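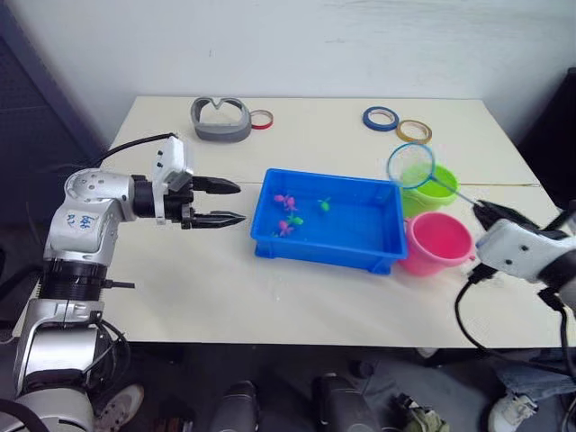

# Paying to Lose: Stall Games at a Summer Fête

Reinhold Kröger and Sibusiso Sibiya
Handed in to Dr Potgieter, August 18, 2018

## What we set out to do

Our first plan was to study why people give money to charity. Dr Potgieter wrote "good luck" next to this in red pen, and we took the hint. The second plan was smaller. People at a fête will hand over a coin to throw a wet sponge at a head teacher, or to fish for a plastic prize they wouldn't pick up off the pavement, and they'll then queue to do it again. We wanted to know which games they go back to and what they say when asked why.

The fête was held on Virgate Field, which slopes. Everything to do with balls should be read with that in mind.

## How we did it

There were 12 stalls selling some sort of game. We left out cakes, plants and the raffle, although Sibusiso argued for a long time that the raffle is a game. (It is a game in which you stand still. We left it out.)

Each of us took half the stalls and stood near them with a clipboard, changing over after lunch. For every go we wrote down the stall, whether the player looked to be a child or an adult, whether they won anything, and whether they had another go straight away. Players who seemed willing were then asked one question: "Why this one?"

We had written a questionnaire that ran to 18 pages. It was tried out on Reinhold's aunt, who got as far as the second page and went to see to the oven. The single question replaced it.

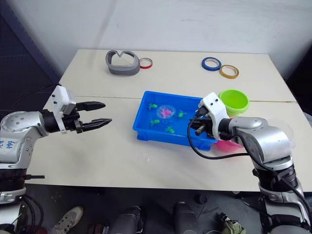
*Fig. 1. White tabletop made of two boards. The join runs across it.*

A word on tables, which took up more of our notes than we had planned. Height matters a great deal to a small customer. At the coin-in-the-bucket stall the table came up to the chin of most of the people it was meant for, and several of them played by sound. The hoopla table was low enough for toddlers to lean over and put the hoop on the peg by hand. The stallholder ruled this legal, to the disgust of an older boy who had been throwing properly all morning.

## What we found

We recorded 287 goes before the rain. The busiest stall was the fishing game, then the sponges, then hoopla. The quietest was Guess the Weight of the Marrow, sponsored by Gastex, who had also supplied the marrow's banner. The banner was considerably larger than the marrow.

Winning had less to do with repeat goes than we had expected. Children who won at the fishing game mostly wandered off with the prize, while children who lost, but only just, stayed put until the adult's change ran out. Adults behaved the same way at the coconut shy, with more talk about their shoulders.

Price seemed to make a difference in one place only. The skittles stall charged 70 pence, a sum which nobody had on them in coins. The woman running it gave change until she had none left, then began giving it in sweets, and after that she did rather well.
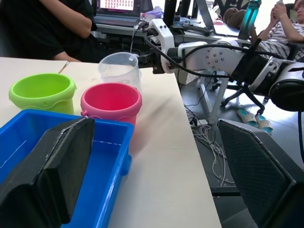

*Fig. 2. Blue tub, with a green bucket and a pink-red one behind.*

Answers to "Why this one?" fell into groups fairly easily:

- **Water.** Children like it. One child told us the question was silly and put her arm in up to the elbow.
- **Somebody else was playing.** A queue brings a queue. Two stalls with nothing wrong with them stayed empty for most of the afternoon for want of a first customer.
- **It looked easy.** This came mainly from fathers.
- **My mum's running it.** We should have thought of this beforehand and had no column for it.

The last group worries us. Storkunow is a small town and most of the stallholders were related to a good part of the field. Some of what we have put down as the pull of the game may well be family duty.

## Colour

Reinhold had a theory that brightly coloured equipment draws more players, and he holds it still. The fishing game was the brightest stall and the busiest, which supports him. The marrow's banner was bright orange, which doesn't. To test the idea properly we would need the same game twice, once in cheerful colours and once in beige, and we couldn't find anyone willing to run the beige one.
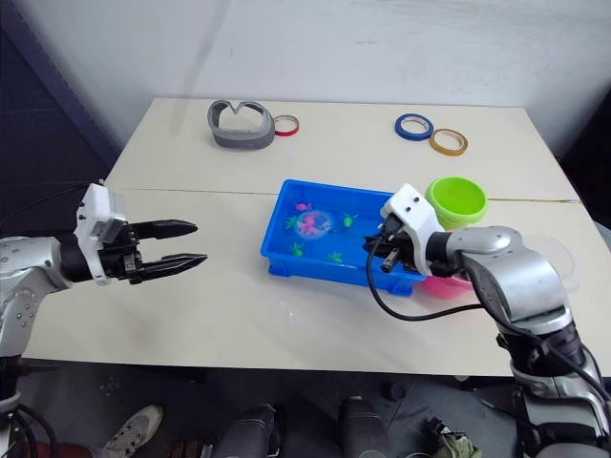
*Fig. 3. The white tabletop in front of the pale grey wall, with an arm reaching in from each side.*

## Problems

Our two sets of notes don't match for the half hour around the changeover. Reinhold counted a dropped hoop as a go and Sibusiso didn't. We settled on not.

Telling a child from an adult was harder than it sounds at the sponge stall, where everyone was wearing a bin bag.

We also played. This was meant to be observation only, but standing beside a coconut shy for an hour with a clipboard does something to a person. Our own goes have been taken out of the figures, and so has the coconut.

## What we'd do next

There is an indoor fair in the church hall in November, on a level floor. We have asked for a table near the tea urn and a shorter form, with a column for mothers.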